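Vundelier gripper fault

The Vundelier gripper fault was a defect in the control software of a two-finger robot gripper made by Terkeser. It caused the fingers to open while the arm was still carrying a part. The fault was found in October during bench trials at Likov, a contract packing firm, and was corrected in a software update issued on 16th December.

Background

The Vundelier is an electric gripper used for light sorting and tabletop assembly. A small controller in the gripper body reads finger position and motor current, and sends both to the arm. If the reading is lost, the controller is supposed to hold the last commanded grip and stop the arm.

Fault

Likov recorded 599 pick cycles before the first drop. The part fell onto the bench and no one was hurt. Further drops followed, all during long moves in which the wrist turned 90 degrees or more. The arm did not stop in any of them.

Terkeser first blamed worn finger pads, and Likov replaced them without effect. A review by the engineering firm Chowdhury traced the problem to a timer in the controller. When position data arrived more than 60 milliseconds late, the controller restarted its startup routine, which begins by opening the fingers fully. The arm received no error message during the restart.

Correction

The update removed the opening step from the restart and added a stop signal to the arm. Chowdhury repeated the trials in simulation and then on hardware, running 4000 cycles with delayed data. No uncommanded opening was recorded. Grippers on the older software were limited to low-speed work inside a guarded cell until updated.

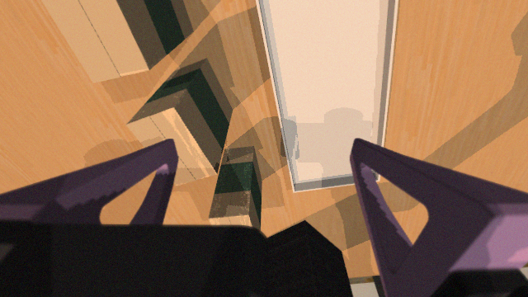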